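Speaker notes -- Two hand-held grippers, one fussy table (Lultport meet-up, May)

Slide 1. Title up, say hello, get moving. Twenty seconds at most, people have just had lunch.

Slide 2. Why we did this. We collect grasping demonstrations by hand: a person holds the gripper, the camera on it records what the fingers see, and the arm learns from that later. So the hand-held tool matters enormously! If it feels wrong, every demonstration feels wrong, and you don't find out until training. We had two designs on the shelf, the Kallance and the Noguchi, and had been choosing between them by whoever got to the cupboard first. I wanted to do better than that.

Slide 3. The numbers. 1,449 grasps, split between the two tools, over 9 different objects. Same table, same camera mount, same instructions to whoever was holding it. Leave this up long enough for people to write it down. Mention that the objects were picked to be annoying: see-through, tapered, shiny, or with bits sticking out.

Slide 4. Full-screen photo. Let them look before talking.

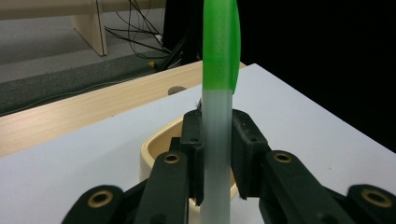
Slide 4: the green-topped piece held upright between the finger pads, view from the gripper camera.

Talk about the lower half first. It's frosted and see-through-ish, with those fine lines running across, and the green fades into it with no hard edge. I love this object. A person sees straight away where to grab it. Our first tracker kept placing the bottom of the object where the green ran out, which gave us a grasp point far too high.

Then the fin on the right. Ask the room: would you close on the green part or stay below it? (Wait for hands.) Staying below won comfortably in our trials. Pads on the straight section, fin well clear.

Point out the brass bushings in the linkage. Play in these joints was the thing I'd underrated. A little slop and the two pads stop meeting square, and tall objects lean. Pass the spare linkage round here -- get it back before Slide 7!

Slide 5. Results by object. The Kallance was better on tall and narrow, the Noguchi on anything flat. Neither won outright. Go slowly, the chart is busy.

Slide 6. What we changed. Shorter camera mount, new pads, and a quick squareness check before each session. It takes around 2 minutes and I'd recommend it to anyone.

Slide 7. Next up: repeat the lot on the Fakdale arm with the same objects. Questions. If it goes quiet, offer the pad files and the object list.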